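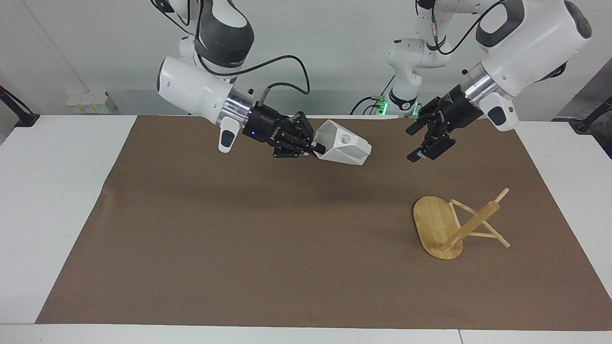
Keeping a two-armed cell running

The technician who looks after the two-arm cell at Skenska starts with the cables. Before power, before the log, a hand goes along each arm from the upper links to the wrist, feeling for spots where the jacket has gone stiff or shiny.

"The cable on the right arm runs in a loop down to the wrist," the technician says. "If the loop is too short, it pulls when the wrist turns all the way over. If it's too long, it catches on things. I set it with the arm in its worst pose, then I add a little."

That worst pose took a while to find. In the first months the loop was set with the arm parked, and it looked fine there. Then the gripper began dropping its connection for a second or two, always near the end of a reach across the table. The gripper was swapped. The fault stayed. It was the cable, broken inside the jacket where it had been tied too tightly.

"I lost most of July to that. Now I check the cable first, even when I'm sure it's something else."

The cell belongs to a small handling project called Amine. Two arms hang over one table and work on the same objects, mostly light things with awkward shapes. The arms can reach each other, so much of the setup work is about where each one thinks it is.

Alignment is done with a pointer held in each gripper in turn. The technician drives the tip to the same set of marks with the right arm, then the left, and compares the readings. If the two disagree by more than the limit on the sheet, the mounting bolts are checked before anybody touches the software.

"People want to fix it with an offset. You can do that, and it will be right for a week. If a bolt is loose, the offset is wrong again as soon as the arm gets moving. Tighten first, then measure, then type in the number."

Grippers come off for cleaning every 1000 cycles, and the log had reached 2668 when we spoke. The job is short. The fingers are opened fully, power to the tool is cut, and the screws at the coupling are backed out in a cross pattern. The mating faces get wiped with a dry cloth. Grit on those faces tilts the gripper by an amount that can't be seen, but it shows up at the fingertips.

"I put a paint mark across each screw after I torque it. Then I can look at it from the side of the table and see if it moved. I don't have to put a wrench on it every day."

The fingers wear faster than anything else. Printed parts are rough on them, the technician says, especially parts with flat sides and sharp corners, where all the grip ends up on one edge. The spares came from a supplier called Karnovov, and the first box of 93 had a slightly taller shoulder than the drawing showed. They fit, but the closed position was off, and the grip force had to be set again.

"So now a new pair means a new zero. Close them on nothing, save that, then close them on a gauge block and save that too."

The table covering is brown paper, replaced when it tears or creases badly enough to rock a part. It's cheap, and it keeps glare down for the camera. The technician tried a rubber mat before that, and didn't like the way light objects stuck to it when they were nudged.

Asked what a new person should learn first, the technician mentions the brake test. With the arm slightly raised and a foam block under it, the drives are switched off and the drop is measured at the wrist. A small drop is normal. A growing one goes in the log, and the joint gets looked at before the next shift.

"Write the number down even when it's good. I have a page of good numbers from last year, and I use it all the time."

The next job is the left arm's wrist cable, which has the same ties the right one had. The new ones are wider, and they'll go on with a finger's width of slack.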